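Shared Spaces and Upkeep - handout for unit 4
Housekeeping and Facilities Basics, Murach building

Read before the walk-through. Bring a pen, the blank zone sheet and closed shoes. The sheets are in the tray by the door, take one each.

Where we left off

Last time: private rooms vs shared rooms. A private room has an owner, so mess goes back to that owner. Shared rooms don't work that way. Break rooms, canteens, study corners, the tables outside the Mumora cafe counter. Many users, short stays, no one feels it's theirs. Cleaning staff come through on a schedule and the mess doesn't.

Two ways to run a shared table:

Staff clear - users leave everything, staff pick up. Costs more hours. Works where people pay for service.
Users clear - clean as you go, often written CLAYGO. Users take their stuff, bin their trash, wipe what they spilled. Staff do the deeper work (sanitizing, floors, legs, undersides).

Most places are a mix, whether they planned it or not. Write down which one your site says it is and which one it really is. Often differnt.

What goes on the table

Signs on walls get read once, in the first week. A sign on the tabletop is under people's noses for the whole meal. Keep it short. One main word, one line under it, that's plenty. Put it where a tray won't cover it all the time. If it's only for a trial period, tape is fine, but check the tape on every round - edges lift and crumbs get in under there. Permanent ones should be stuck flat over the whole back and sealed at the edge.

Direction matters too. A table has people on more than one side. One sticker reads right for one side and upside down for the other. Either put two, or use a big word people know from any angle and don't worry about the small print.

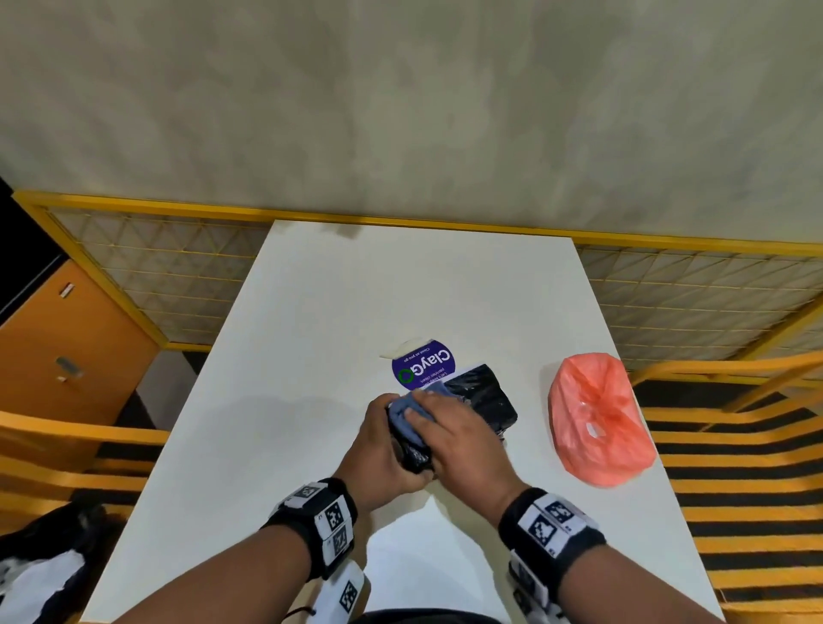 How often should a shared table be wiped if users are already cleaning up after themselves?
At least 2 times a day by staff, on top of whatever users do - once after the lunch rush and once at close. Users wipe what they can see. The staff wipe is for the film they can't see, and it covers the whole top edge to edge, with the right cleaner and the full contact time on the label.

Order of work for one table

Write this out in your own words for the portfolio. Short version:

1. Clear trash and left items. Personal things (bags, coats, chargers) don't get binned, they go to lost and found with a tag.
2. Dry wipe crumbs into your hand or a pan, not onto the seat.
3. Spray the cloth for light soil, spray the top for heavy soil. Wait.
4. Wipe far edge to near edge, overlapping strokes, turn the cloth.
5. Around stickers and tape - wipe away from the edge of the sticker, never into it.
6. Edges and corners of the top. Then seats, slats last (food drops between slats, use the narrow brush).
7. Push seats back in. Look at it from standing height and from sitting height.

White tops show everything, good for checking your work, bad for coffee rings. Dark tops hide smears till the light hits them. Use the same routine on both.

Faulkner wing numbers, for discussion

The Faulkner break room switched to users-clear in August. Before the switch, nearly 70 percent of tables had something left on them at the 2 o'clock check. We'll fill in the after column ourselves from the walk-through, so don't guess it ahead of time. Questions for your group:

Who is in the room at that hour, and do they have time to clear up?
How far is the closest bin? Pace it out.
Is there a cloth or wipes where users can reach them? If you ask people to wipe and give them nothing to wipe with, they wont.
What happens to bags and jackets, is there a place for them or do they end up on the floor and seats?

The Drurnier sheet

Use the Drurnier zone sheet, not the older one with the grey header. One line per table. Mark top, edges, seats, floor under. Clean / needs wipe / needs deep clean, no half marks. Comments box is for damage - loose slats, wobbly legs, lifting tape, chips.

Due at the start of next session, with your order of work stapled behind it. Name on both pages please.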